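Household Waste and Recycling – Frequently Asked Questions
Worton Public Services, Solid Waste Division

The answers on this page apply to all residential addresses in Worton. Residents of Vendness are served under a separate agreement and should consult their own collection guide.

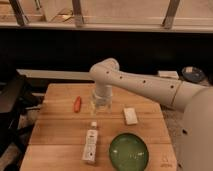 Page last updated: October 31, 2018

When should carts be placed at the curb?
Carts may be set out after 6 p.m. on the evening before collection and must be in place by 6 a.m. on collection day. Empty carts must be returned to the property by the end of that day.

Which addresses receive weekly recycling?
At present 1,430 addresses on the Fontes route receive weekly recycling. All other addresses are collected every two weeks. Schedules are mailed each September with the water bill.

Can drinking glasses go in with glass bottles?
No. Drinking glasses, bakeware and window glass melt at a different temperature from bottles and jars and are not accepted at the sorting plant. Please wrap them in newspaper and place them in the trash cart. Glasses in good condition may be donated.

Do containers need to be washed?
A quick rinse is enough. Labels may be left on. Lids from metal cans should be placed inside the can.

Are plastic bags accepted?
Plastic bags are not accepted in the recycling cart, and recyclables must not be bagged. Items should be placed in the cart loose. Most grocery stores have a return bin for clean bags.

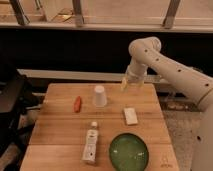
What happens if my collection day falls on a public holiday?
Collection takes place one day later than usual for the rest of that week. The holiday dates are printed on the back of the mailed schedule.

How do I request a larger cart?
Complete Form 3, available at the Seltov Road office. The larger cart carries an additional monthly charge, which appears on the next bill. Requests to return to the standard size may be made once in any billing year.

May I put food scraps in the yard waste cart?
Fruit and vegetable scraps, coffee grounds and eggshells are accepted. Meat, bones, dairy products and cooking oil are not. Compostable cups and plates are also excluded – the Seltov Road site cannot process them, whatever the packaging says.

My cart was not emptied. What should I do?
Check first for a tag on the handle. A tag gives the reason the cart was left, most often that the lid was open or that the cart stood too close to a parked vehicle. If there is no tag, report the missed collection by noon of the next working day and leave the cart at the curb.

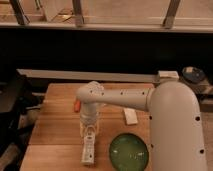

Worton Public Services, September.

Who may use the drop-off site?
The site is open to any resident with proof of address. Contractors must hold a commercial permit. Paint, batteries and fluorescent tubes are accepted from households only, in their original containers where possible.

Where should questions not answered here be sent?
Please write to Cheuk-hei Kong, Resident Services, at the Seltov Road office. Include the service address and the account number shown on the bill.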